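Why Does a Trash Can Have a Pedal?

Have you ever had both hands full of orange peels and sticky napkins, and then found that the trash can had its lid shut tight? That's when a foot pedal is a wonderful thing to have! You just press down with your toes, up goes the lid, and in go the peels (and you didn't have to touch the lid at all, so any germs on it can stay right where they are).

So how can pushing something DOWN make something else go UP? The secret is a lever, and if you've ever been on a seesaw, you've already ridden on one. In many pedal bins, the pedal is one end of a long bar that runs underneath. When your foot pushes the front end down, the back end tips up and pushes on a rod, and the rod swings the lid open on its hinge. Take your foot away, and the lid's own weight brings it back down again.

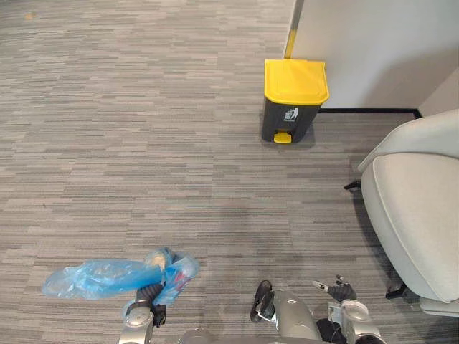

A pedal bin with a yellow lid and a yellow pedal to match.

Next time you pass a pedal bin, stop for a moment and try it out. Press very slowly, and watch how far your foot moves and how far the lid moves. Which one travels more? Ask a grown-up to guess first, and then show them!

Written by Hollis Gallagher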